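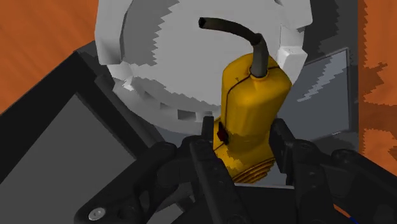
Gelbes Handgerät im Greifer, Kabel oben offen (Rendering).

Werkstattbuch Reiseführer, Juni, kurz nach 7 Uhr

Kapitel Wemholm weiter. Gestern bis zum Stadttor gekommen, heute Burgberg und Unterstadt. Tourentext muss bis Mittag in die Redaktionsablage, sonst rutscht Irar wieder nach hinten.

Burgberg: Stufenzahl in der alten Auflage falsch. Dort steht 828, richtig ist 882, Zahlendreher, hat offenbar zwei Auflagen überlebt. Im Text, in der Kartenlegende und im Kasten "Für Eilige" ändern. Der Kasten ist sowieso zu lang, die letzten drei Zeilen raus. Aufstieg über Südseite empfehlen, Nordtreppe bleibt wegen Mauersanierung zu. Wie lange – weiss keiner, auch das Infobüro nicht. Also kein Datum reinschreiben, nur "zeitweise gesperrt".

Zisterne: alter Text nennt sie römisch. Infotafel am Eingang sagt spätmittelalterlich, Regionalführer auch. Ich nehm spätmittelalterlich. Wer die römische Fassung retten will, bitte Quelle danebenlegen.

Collet: Fähre fährt nur noch zwei mal am Tag, morgens und am späten Nachmittag. Tagesausflug geht damit, halber Tag nicht mehr. Tourvorschlag 4 also komplett umbauen: erst Klosterruine, dann Hafen, Mittag am Kai, Salzspeicher zum Schluss. Der Speicher macht um vier zu, das wird knapp. Altenativ den Speicher vor die Ruine, muss ich nochmal auf der Karte ablaufen.
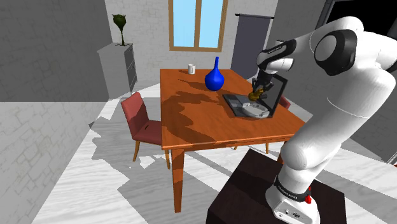
Ivstead, Abschnitt Herrenhaus. Rundgang steht, Zimmerfolge stimmt jetzt mit dem Plan von der Kasse überein: Halle, Bibliothek, Speisezimmer, Küche. Beim Speisezimmer hängt der Text noch, drei Sätze über Deckenstuck und kein Wort zu den Möbeln. Braucht einen Satz zum Tisch, schlicht anfangen: Esstisch aus Holz, mitten im Raum, so wie im Rendering, nur ohne Laptop drauf. Danach erst der Stuck. Küche kürzen, die Rezeptgeschichte glaubt eh kein Mensch.

Einwohnerzahl Ivstead: 2.348, aus dem Gemeindeblatt. In der alten Auflage stand "knapp 3000", streichen.

Irar: noch nichts ausser Stichworten. Altstadtgassen, Brunnenhaus, Blick vom Glockenturm. Turm nur mit Führung, Karten an der Kasse vom Stadtmuseum. Preis fehlt mir, anrufen. Gehzeit vom Bahnhof hab ich mit fast zwei Stunden notiert, das ist der Umweg über die Weinberge. Direkter Weg fehlt also auch noch, ist aber der, den die meisten Leser gehen.

Sonst noch:
Schreibweise "Burgberg" durchgehend, nicht "Schlossberg" – in Wemholm sagt man beides, im Register steht nur eins.
Bildunterschriften Collet auf zwei Zeilen begrenzen.
Öffnungszeiten alle in die Randspalte, im Fliesstext raus.

16 Uhr: Wemholm abgegeben. Collet liegt halb fertig im Ordner, Tour 4 bitte nicht anfassen.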